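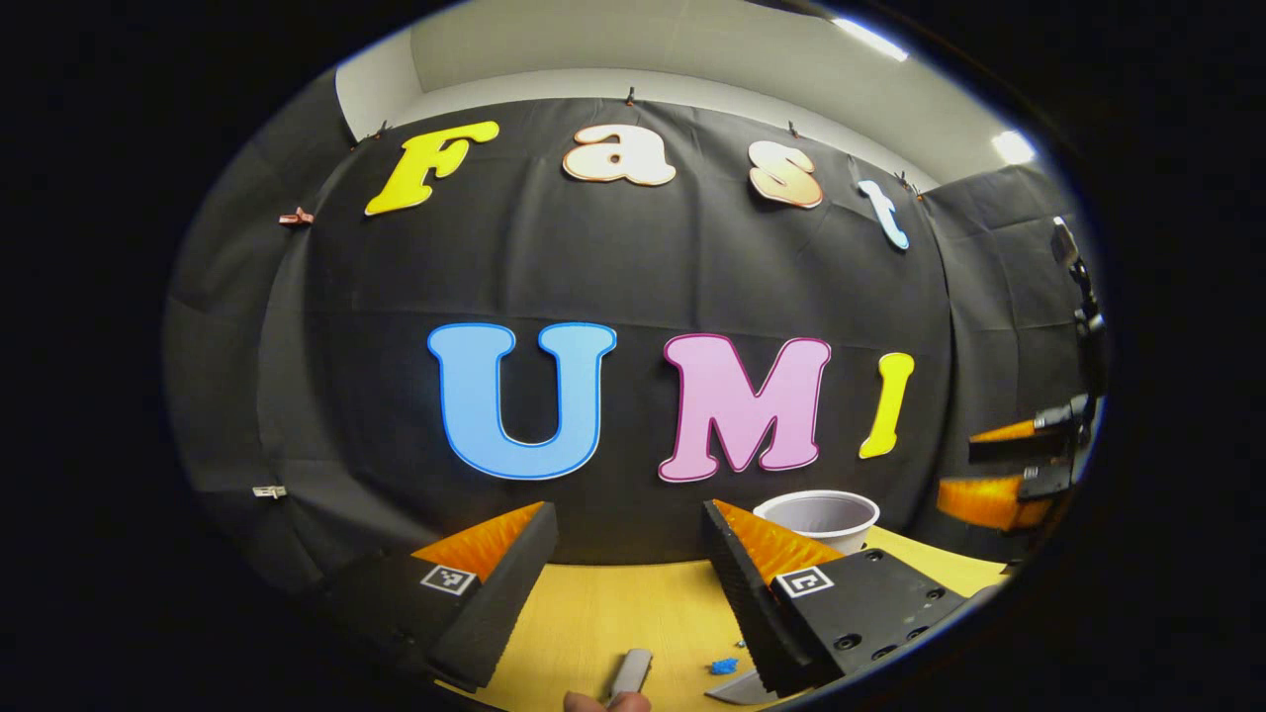

Putting cut-out letters on a black fabric backdrop without it sagging

Posted by Coralie Kereama, 15/10/2025

Hi all, hoping someone crafty can help me before I lose my patience. I'm making a backdrop for our club's open evening at Kerslake. It's plain black fabric, clipped along the top, with big colourful cartoony letters on it, each one cut out separately with a border in a different colour. The letters I'm pleased with! The fabric is driving me up the wall. It hangs in great baggy folds, and any letter I put on a fold either bends or ends up leaning.

I had a practice run in June with a smaller piece and some sticky tape from the kitchen drawer, and three letters were on the floor by the next morning. I've got 71 letters to put up this time if you count all the names (don't ask, I agreed to it before I'd thought it through) and they're all thin card. I don't want to glue them because the fabric is on loan from Maller hall and has to go back clean.

So what do people use to fix the letters, and how do you get the cloth flatter? Also, do you put the letters on first and then hang it, or the other way round? I did it the other way round and my arms have only just forgiven me.

Declan Tamihana

Pins. Or get a heavier cloth.

Ebony Rutherford

Ooh, I've done a few of these for school fairs so I've made most of the mistakes already. Hang it first, get it as flat as you can, and only then do the letters. I know your arms hurt, sorry! But if you lay it on the floor and stick everything on, it'll look lovely down there and then the cloth drops differently once it's up and your nice straight word goes wandering off downhill.

For the folds, it's mostly how it's clipped. A handful of clips along the top lets it swag between them, so go mad and put one every 10 cm or so, and pull each bit sideways as you clip it. Do the middle first, then the two ends, then fill in the gaps. Then clip the sides as well, top to bottom, if you've got anything there to clip to. I also run a length of dowel through the bottom hem, or if there's no hem I just peg it on with clothes pegs round the back where they don't show. Steam it the night before while it's hanging up. Keep the iron off it if you don't know what it's made of, I put a shiny patch on a borrowed one and had to own up.

For the letters I use little dressmaking safety pins. Put a loop of tape on the back of the card, pin through the loop and not through the card, and you won't see a thing from the front. Two loops for each letter, one near the top and one lower down, otherwise they spin. Narrow ones like I are the worst for leaning, so put those loops as far apart as they'll go. Try one pin in a corner of the cloth first and check it doesn't leave a mark, seeing as it's not yours.

And if a short word curves a bit or the letters sit at funny angles, leave it! With that chunky cartoon style it looks cheerful. I'd only fuss over the people's names.

Tayla Nepia

Agree with Ebony about the dowel. We used an old curtain pole at Ernham and it pulled the worst of the creases out overnight. One thing I'd add is to start each word from its middle letter and work outwards, then you don't run out of room at the end and have to squash the last one in. Stand right back by the door after every word and have a look before you pin the next lot.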